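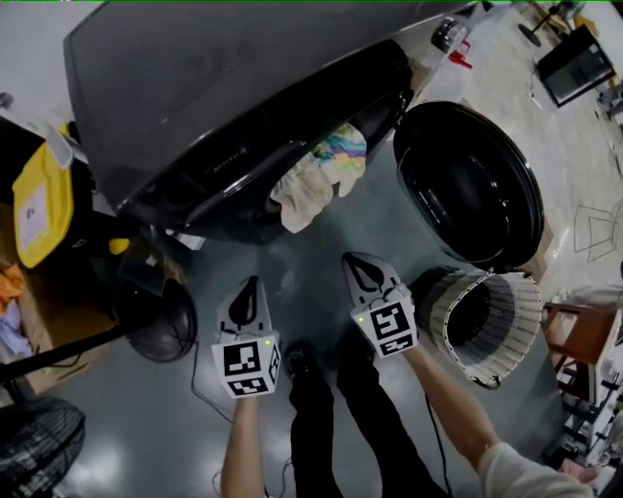

Girside Testimonies, README

Hi, and thanks for downloading this. I'm Yeison Montoya, and I spent two winters typing up what people from Girside told me about the siege and the road out to Bernthorpe. The archive holds 300 interviews, split into 1,252 passages, one passage per row.

What's in a row: speaker code, village, month of the interview (most are April), the passage in the original language, and my English version. The Rashti valley ones were translated by my cousin, who is much better at the dialect than I am!

Names are gone. I swapped them for codes and cut anything that pointed to a particular house, so some passages stop short or jump. Brackets with three dots mean I took something out. Brackets with a question mark mean I couldn't hear the tape.

Please read a few before you run anything on them. There are killings and house burnings in here, and about 100 passages mention children (flagged in the last column).

Known problem: the Jurik file has two speakers sharing code J14. I'm still untangling that one.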